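The Last Pressing at Desow

The buyer from Kevimard came up the hill in January, when the vines were bare and the cellar was the warmest place on the property. She wanted the white. Her father had bought it before her, and she had the old price written on a card.

"How many bottles this year?" she asked.

"1,000," I said. "Less what I drink."

She didn't smile. She tasted from the barrel, spat in the drain and tasted again. Then she asked what I had done differently. I told her I had left the skins in for 16 days, the way my grandmother did before the cooperative told everyone to stop.

"It's orange," she said.

"It's darker than last year."
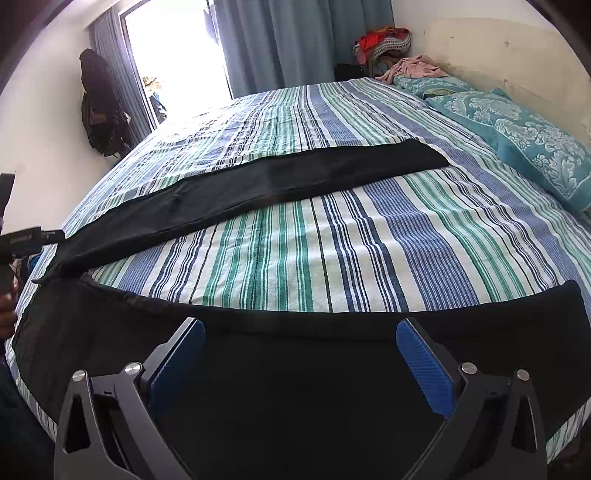
She walked to the end of the row and back. The barrels at that end were from Brerkska, the last ones made there before the cooper's shop closed, and three of them leaked. She put her hand on the wet stave and smelled her fingers.

"I can take 349," she said. "My customers won't know what to do with more."

I had hoped for all of it. The Vasiliauskas estate across the river had already offered for my lower field, and the letter was on the kitchen table under the salt. I thought about the letter while she wrote out the check.

At the door she stopped and asked for one more glass. She drank this one. She stood looking down at the field until the glass was empty, and then she asked me what I was planting in the spring.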